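Matilde Moreira
@mmoreira_soils

Thread on why the hydrometer numbers you get for clay content are often too low, and what to check before you blame the instrument. Long one. 1/14

2/ Background: I run particle size for a small soils lab in Bragança. Most of our samples are farm topsoils, plus a few subsoils from terrace repairs. We use the hydrometer method with 40 g of oven-dry soil per liter cylinder.

3/ The method rests on Stokes' law. Bigger particles settle faster, so the density of the suspension at a given time tells you how much fine material is still up there. It assumes every particle is on its own. If clay is stuck together in clumps, the clumps settle like silt and get reported as silt.

4/ So the first suspect is dispersion. Sodium hexametaphosphate goes off in storage. It slowly breaks down to orthophosphate, which disperses clay poorly. We date the bottle and throw it out after a month.

5/ Second suspect is organic matter. Anything dark gets peroxide before dispersion. Skipping it on a forest topsoil cost us a week in May, when Amândio Louro reran 22 samples that had all come out as silt loam. With pretreatment, most were clay loam.

6/ Third is carbonates and salts. Calcium keeps clay flocculated. If you see a clear layer at the top of the cylinder within an hour and a fluffy boundary under it, that is flocculation. Do not read that cylinder. Wash the sample and start over.

7/ Temperature. Warm water is less viscous and everything falls faster. Correct for it, and keep the cylinders out of the sun. A bench by a window can drift several degrees between the 40-second reading and the last one.

8/ Blank cylinder. Same water, same dispersant, no soil, same temperature. Read it every time you read the samples – a blank from the morning does not cover the afternoon.

9/ Meniscus. Read at the top of it, for both blank and sample, because you can't see the bottom through mud. Mixing the two conventions adds a constant error nobody spots later.

10/ Insert the hydrometer slowly, well before the reading is due. Dropping it in stirs the column. Take it out between readings too, or particles collect on the shoulder of the bulb and weigh it down.
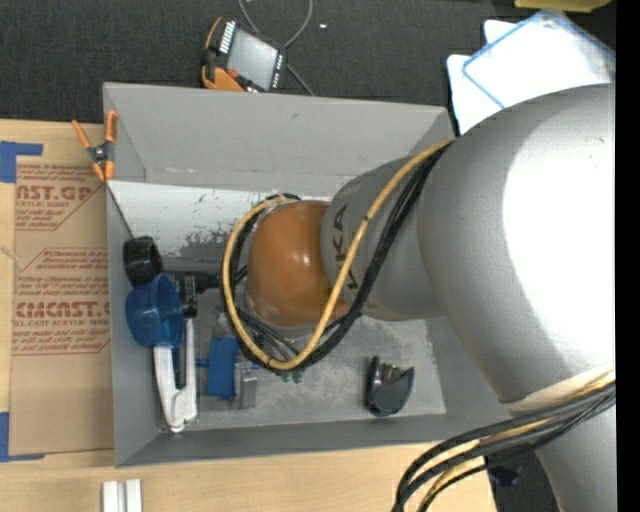

11/ Then there is the sand check. After the last reading, wash the cylinder through a 53 micron sieve, dry what stays, and weigh it. Sieved sand is a far better number than the 40-second reading. If the sieve fraction crumbles between your fingers, it was never sand, and you are back at post 4.

12/ Meifang Xue asked whether the two-hour reading is good enough for clay. For a rough texture class, sometimes. For anything going into a report, no. At two hours there is still fine silt in suspension, so it reads high, and that can hide a dispersion problem by pushing the error the other way.

13/ We keep one reference soil in a sealed drum and run it with every batch. If it falls outside its limits, the batch is repeated. Hưng Mạch plots it on a control chart, and the slow downward drift of an aging dispersant is easy to see there long before any single result looks wrong.

14/ Our bench sheet has boxes for dispersant date, blank, temperature and sieve weight. Happy to send a copy, reply or DM. Pipette method is a separate thread, once I have the repeat data typed up.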